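The chair by the kitchen door

March, a little after 8 in the morning

Well, the chair has filled up again. I sat down with my coffee meaning to write about the garden, and all I can think about is that chair.

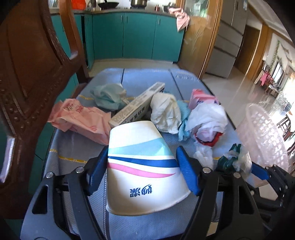 Abdelkrim Ait Ali says every house has a chair like it and the only cure is to get rid of the chair. He told me this over the phone last night while he was eating something crunchy, and I told him I'd sooner get rid of him! It's a good chair. The back is carved dark wood with little bead shapes running along the frame, and I carried the set home from Pradville in two trips with the windows down, so it's staying.

The cushion doesn't help, I'll admit that. It's a pale blue-gray mat with yellow stitching, nice and flat and soft, and anything you put down on it just stays put. You come in through the glass door with your hands full, the counter already has the wok and the big silver pot on it (they live there, there's no cupboard they fit in), and the chair is right at hip height. So down it all goes. A milk tea cup, the striped kind with blue and pink waves. A pink wrapper with red writing. Tissue. Plastic bags, a bit of clear wrap, and one long white box that I kept meaning to flatten.

I did try the Bolten bin, the little one with the swing lid. Forty-five dollars! It sat beside the fridge for most of the winter and I kept having to move it to get at the bottom drawer, and in the end I put it in the laundry room, where it's full of dryer lint and doing very well for itself. So maybe the answer is a bin on this side of the room, or a hook with a bag on it. I like the hook idea better. The teal cabinets have those long silver handles and I could hang a bag off the end one, but then the pink towel would have to go somewhere else and I'd be drying my hands on my pants again.

Anyway, this is how I'm sorting it this morning, so I have it written down for next time:

Cups and tissues and greasy wrappers straight in the trash. Clean cardboard flattened and out to the garage. Bags get looked at – if there's no hole, it goes in the bag of bags under the sink, and if there's a hole it goes out. Cloths in the wash, even if they look fine.

The bag of bags is its own problem. I must have 1000 in there. I pulled on one last week and the whole thing came out after it like a magician's scarf, and I stuffed it back and shut the door fast.

10:30 now. I stopped to do the dishes and then got a call from Kravchuk about the washer part, which is still on back order. They said twelve days this time. Last time they said eight, so I'm not holding my breath. The spin cycle sounds like a truck full of gravel but it does spin, and I need it for the cushion cover if that comes off. I couldn't find a zipper on it. I may have to do the whole mat in the tub and hang it over the porch rail, and for that I'd want a day with some wind.

I also want to go by Jimico for more of that wood oil. The beading on the chair backs collects dust like you wouldn't believe, right down in the little gaps, and an old toothbrush with a drop of oil gets it out beautifully. I did one chair at Christmas and then ran out of both oil and patience. It still looks better than the rest of them.

Abdelkrim is coming for supper on his way back from his sister's, and if there is one single wrapper on that seat I will never hear the end of it. Soup, I think, and the bread from the freezer. I need to remember to take the bread out by 4.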